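Search this site Go Search tips

About Usico

Usico is a small workshop that designs and builds hand-held grippers and the parts that go with them. We share a building with two other outfits, Fultado and Szewczyk. Fultado does sheet metal and Szewczyk repairs sewing machines. We have the back third of the ground floor, a bench along the window side, and the use of the drill press when nobody else has booked it.

The business started at home. The first gripper was put together on a kitchen table one February, from printed parts, a handful of bearings and a set of finger pads that were too hard and slipped on everything. The second one was better. By the fifth we had run out of table and took a share of the workshop. We still do part of the work at home, mainly the handling trials, where the grippers are used on whatever is in the house.

What we make

Our main product is called the Breltero. It is a two-jaw gripper held in the hand. Squeezing the grip closes the jaws and letting go opens them. People buy it to record how a job is done by hand, so that a robot arm with the same jaws can be taught the same job. Others buy it because they are building an arm of their own and want to work out the jaw end first. We sell it complete or as a kit. The kit needs a set of hex keys, a small pair of pliers and a free afternoon.

We also supply spare pads, pins, linkage arms and housings. If you have bent or lost something, write to us with the part number from the build sheet. We keep 40 sets of pads on the shelf and print the rest to order.
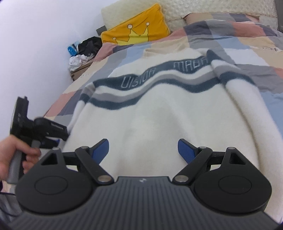

Finger pads take up more of our time than any other part. A pad that holds a mug well will often do badly on cloth, and cloth is what a lot of customers ask us about. Fleece is a useful test material for us. It is soft and fuzzy, and when it bunches up into folds, like the cream blanket on the bed, the jaws have to come down over a fold with room on both sides before they close. That is why we look at the open width of the jaws as well as the grip. The fine texture on the blue pads is there for the same kind of work. A duvet is a separate problem, being thick and heavy, and we treat it as its own test.

We work in pairs on bedding, a gripper in each hand. One holds and the other pulls or folds. It takes some practice. New builders usually spend the first hour squeezing both grips at once when they mean to squeeze one.

How we test

Every linkage goes through 1,000 open and close cycles on the bench before we pack it. After that we check the pivot pins for play and the arms for rubbing. A linkage that fails is taken apart and the pins are replaced. Pads are tested at home and in the workshop, on towels, socks, blankets, cups, boxes and bottles. We write down what slipped and keep the notes in a binder by the drill press. Customers have asked for the notes as a download. They are handwritten and we have not got to that yet.

Prices

A complete Breltero is $400. Pads are sold in pairs and a replacement pin is $5. We do not charge for build sheets. If you are ordering for a class, tell us how many benches you have and we will work out a price.

Open bench

The workshop has an open bench for people who are building a gripper or a small arm and do not have the space or tools at home. You do not have to be using our parts. Bring your own project and safety glasses. Printers are shared, so long prints should go on at the end of the session - ask first, as Szewczyk uses one of them for bobbin cases. Please do not leave half-finished builds on the window bench. There are shelves under the stairs for those, and labels in the tray.

Children are welcome with an adult. The metalworking side belongs to Fultado and is off limits unless one of them is there.

Contact

Email is best. We answer in the order messages come in, and it can take a few days when we are building a batch. Repairs can be dropped off at the side door. Put a note in the box saying what is wrong and which version you have. The version is on the first page of your build sheet.

Page last updated 26/12/2024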